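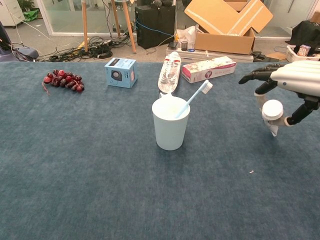

OK so a thread about road salt, which I've been boring everyone I know with since January, and now you all get a turn.

1/ Short version: a lot of the salt we put on roads in winter doesn't just wash away in spring. Some of it goes down into the groundwater and creeps along there for years, and then it comes out into streams in the middle of summer when nobody has salted a thing for months.

2/ I help with sampling on Plondska Creek. It's small, you can step over it in places if your legs are longer than mine. We take water at 18 spots between the Usteck interchange and the old mill pond, and we test it for chloride, which is half of what table salt is made of (sodium is the other half).

3/ In winter you expect the numbers to jump. Snow melts, brine runs off the pavement, straight down the ditch and into the creek. Our highest reading this year came right after a January thaw: 2521 milligrams per liter, just below the interchange. Seawater is a lot saltier than that, but for a freshwater creek it's awful!

4/ For comparison, the EPA's long-term guideline for chloride in fresh water is 230. Short spikes are a separate guideline, 860. So yes, we blew past both of them.

5/ The part that got me hooked is summer though. Jun 5, 2024, no salt truck in sight, everybody in shorts, and the same spot came in at around 400. I ran it again thinking I'd messed up the dilution (I have form). Same thing.

6/ So where's it coming from? In dry weather most of the water in a creek like ours is groundwater seeping in through the bed and banks. If the groundwater is salty, the creek is salty. And when there's less rain to thin it out, you see it more clearly.

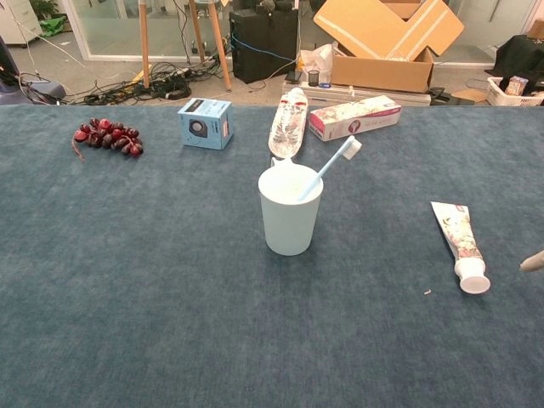
7/ Sodium and chloride don't behave the same underground, by the way. Sodium tends to swap places with calcium and magnesium stuck to clay, so some of it gets held up. Chloride mostly just goes wherever the water goes. That makes it a really handy tracer, and also a pain to get rid of.

8/ Someone always asks if it could be something else — water softeners, septic systems, fertilizer, old natural brines deep down. Fair question! People look at the ratio of chloride to bromide, because rock salt has very little bromide in it compared with most natural brines. We sent 61 bottles to the Skurnell lab for that and I'm still waiting on most of them.

9/ The few that are back look like road salt to me, but softener salt can look nearly identical, so I'm not planting a flag yet. The upstream houses on Orakzai Lane are all on wells and septic and I'd bet a good number have softeners.

10/ What does it do to the bugs and fish? Depends who you are. Some mayflies are pretty touchy, and the tiny zooplankton in ponds can be too. Caddisflies vary a lot. I'm a chemistry person so please go ask a bug person, they love it.

11/ Will post the bromide numbers when they come in. If you have an old well test with chloride on it from anywhere near the creek, my DMs are open, even a blurry phone pic of the report is great.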